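I have a low tolerance for posts about how a pretty plate will make you eat less, sleep better or finally invite people round. So when the Preltach side plate began turning up in every list of "small things worth buying", my first reaction was to close the tab. My second, a few days later, was to buy one. I'm not proud of it.

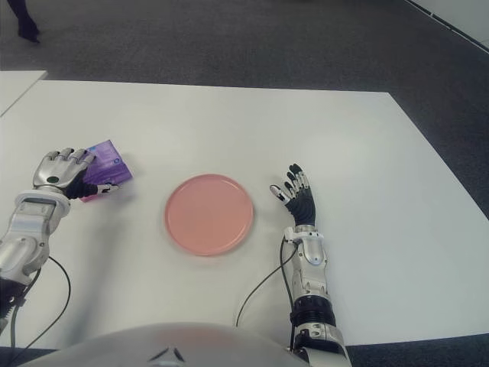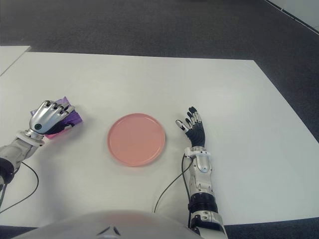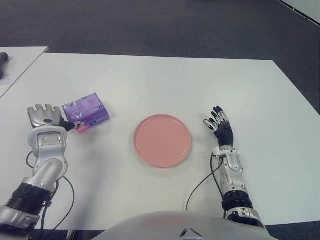
My trouble with pink crockery goes back to a set from Kurkosen that I bought one August, in a shade the shop called Dusteo. It looked lovely in the shop and like sticking plaster at home. I gave it three months and then it went to the charity shop, gravy boat and all. So I wanted to see this one on plain white before I let it anywhere near my kitchen, where the walls are a yellow I didn't choose and which flatters nothing. On white it's fine. More than fine, if I'm being fair – it's a proper salmon pink, and the shallow raised rim throws a faint shadow so that it doesn't just lie there like a paper circle. Next to purple it holds up too, and I'd have bet money against that.

Whether it's a good plate is another matter. The listing had 2,254 reviews when I looked, and I read far more of them than a grown adult should. A great many said "gorgeous" and left it there. Hardly any mentioned knives, dishwashers or beetroot. One person had given it a single star for being "too round", and I'd like to hear more from them.

A rim that low also makes me wary. Toast, yes. A slice of cake, yes. Anything with a sauce and you're relying on a steady hand between the worktop and the sofa. The Preltach people call it "an everyday plate for every meal", and I'd want to know what they have for tea.

Then there's the matching business. Once you own one pink plate, you're shown the bowl, the mug, the butter dish and a thing called the Cuervo, which I think is for olives. The full range runs to 104 pieces. I own one cupboard, and half of it is given over to the slow cooker.

For now it's on toast duty. I'll try it with beetroot when I'm feeling brave, and if it stains I'll say so. The old white ones are staying where they are, chips included, and they still get Sunday-sized dinners.

Posted Nov 29, 2019

Contact | © 2019 All rights reserved | Back to top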